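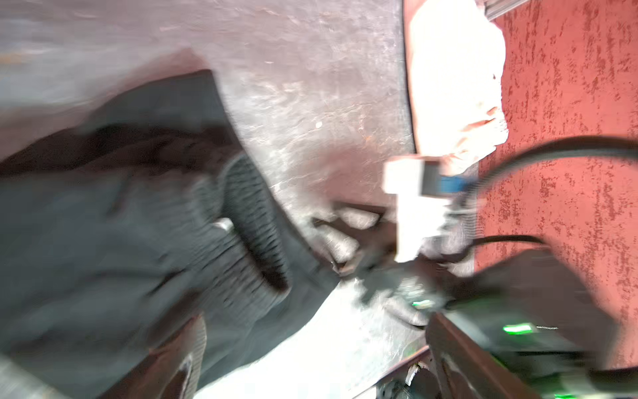
Warkside Clothing Swap, minutes of the September meeting

Catinca Ursu opened at 7 and thanked everyone for coming out on such a sticky evening (and for the plum cake!). Minutes of the last meeting were read and agreed.

Donations. Rosimeire Siqueira reported 139 pieces in so far, 52 of them coats, jackets and heavy sweaters, and said how lovely it was to see so many good dark winter things. We talked for quite a while about missing snaps and tired cuffs, and agreed that anything mendable goes in the mending bag.

Folding. Jackets to be folded with the fronts closed. Catinca will bring 19 more hangers.

Next meeting Sunday at 2, Rosimeire to bring the kettle.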